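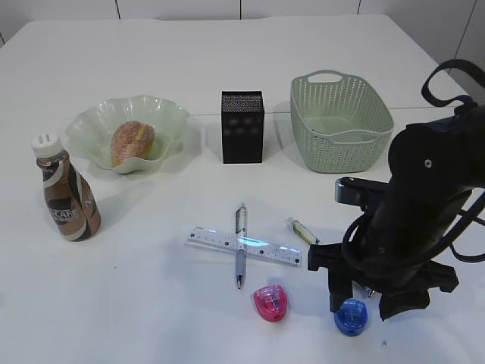 Week 2: Why the Snack Costs What It Costs
Intro to Pricing, handout to go with the lecture

Read this before section. Last term a good many people read it after the exam and found it very helpful.

Start with a bottled coffee drink and a bread roll. A shop can sell them separately or as a pair. Sold as a pair, they are a bundle, and the shop is hoping you'll stop doing arithmetic.

Terms you need

Reservation price: the most you would pay before walking away. Students always claim theirs is low. Their receipts disagree.

Marginal cost: what one more unit costs the seller. Rent is not in here. Every year somebody puts rent in here.

Bundle: two or more goods at one price. Pure bundling means you can't buy them apart. Mixed bundling means you can, but you'll feel silly doing it.

The Alludden case

Alludden runs a station kiosk. It has 2 regular customers, which keeps the math short. The Weretti office clerk values coffee at $4 and a roll at $1. The Boersma driver values coffee at $1 and a roll at $4. Assume marginal cost is zero, as kiosks wish it were.

Priced apart at $4 each, Alludden sells one coffee and one roll and takes in $8. Bundled at $5, both customers buy and it takes in $10. Neither customer likes the other half of the deal very much. The model does not care.

Now suppose both of them want coffee at $4 and rolls at $1. Work out the bundle again. The gain is gone. Bundling pays when tastes pull in opposite directions, and if you write only one thing in the margin, write that.

For section

Read the Funar chapter, pages 42 to 147. The part on airline meals is dated, as are airline meals. Then redo the Alludden case with a marginal cost of $2 per item and say whether the kiosk should still bundle. Show your work. "It depends" earns partial credit if you say on what.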